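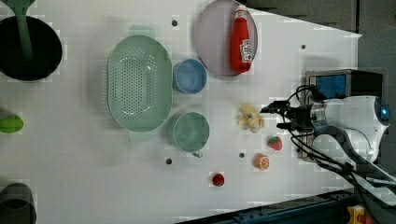 What does a laboratory gain by comparing grippers on toy food and kitchenware? It gains a set of shapes that are cheap to replace, easy to reset and awkward enough to separate a good gripper from an adequate one.

The Voltirano manipulation laboratory has built its June comparison on that principle. Two finger sets, one supplied by Stoltgate and one machined in the laboratory's own shop, are being tried on the same arm under the same controller settings. Each set will complete 100 attempts, for a total of 200, and every attempt is logged with its grip width, closing speed and outcome.

The arm works above a white tabletop where dishes, cups and toy foods share the space with a ketchup bottle lying on a plate. The bottle has become the reference object of the study. It is smooth, its width changes along its length, and the plate beneath it leaves the fingers little room to come in low. A gripper that closes too soon can push it toward the rim. One that closes too late can press its tips into the plate, and the controller then halts the arm on a force limit.

Earlier comparisons at Voltirano relied on machined blocks and cylinders. Those trials were tidy and repeatable, and they are still used to check alignment at the start of a session. They had limited value to the partner institutions, whose work concerns household tasks. A finger that holds a steel cylinder well may still fail on a mug handle.

Much of the present effort concerns the camera carried near the gripper. From that position the fingers fill the lower part of the view, and a small object such as the toy strawberry can soften into a blur while the arm is moving. The laboratory has therefore tried two control methods: one that reads the wrist view continuously, and one that pauses before the final approach and reads it once.

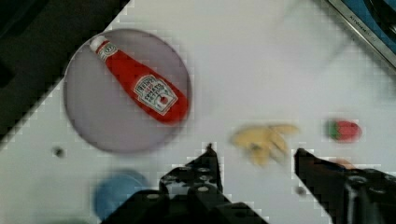
Pasutham, whose laboratory will repeat the trials later, replied that the pause should be scored separately from the grasp, as a slow success and a quick one are of different worth to a kitchen. The suggestion was adopted. Results now appear in two columns, and the time spent waiting for a clear view is no longer folded into the time spent closing the fingers.

The change affected the way the controllers are ranked. Under the single score, the continuous method had seemed the stronger choice for nearly every object. With the columns separated, the pausing method gave the more reliable grip on small items, and the continuous method kept its lead on dishes and on the bottle.

Overhead views are recorded as well. They show how the arm approaches an object and how much of the table it hides while doing so - a matter of some importance when a second camera is expected to guide it.

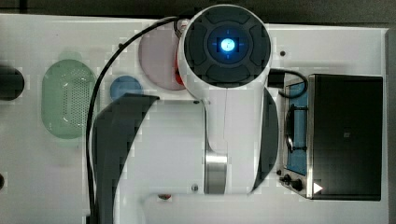

Can an overhead camera replace the one at the wrist? For planning a route across the table it often can, but the arm blocks its view during the last part of a reach, when finger position matters most.

The laboratory's interim advice is to keep both cameras and to let the controller change its source as the arm descends. The point at which it changes is still under study. A switch made too early gives up the wide view while obstacles remain, and a late one leaves the controller working from an estimate.

Cabling has received attention of a more ordinary kind. The cables at the wrist need enough slack for the joint to turn, yet a generous loop can cover part of the tabletop in the overhead view. Maldonado, the workshop that prepares the mounts, has proposed 4 clip positions along the arm. Each will be tested through the full range of wrist rotation before any is approved for regular use.
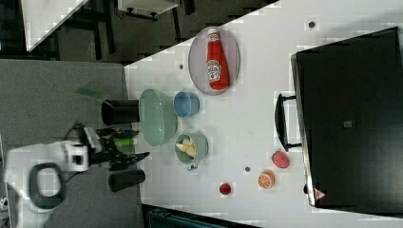

The same care applies to the layout of the objects. Positions are changed between blocks of attempts so that neither finger set benefits from a familiar arrangement, and bowls and cups are included because their rims call for a different approach from solid fruit. A rim may be pinched from above, provided one finger can enter the opening without striking the far side.

Stoltgate's fingers have so far been the better of the two on rims. The shop-made set, which is wider at the tip, has been steadier on round fruit and is simpler to repair. The laboratory has not named a preferred design and will not do so until both sets have finished their attempts and the logs have been checked against the recordings.

The full tables, with the settings used for each controller, will be sent to Pasutham before the repeat trials begin. Drawings of the shop-made fingers will go with them.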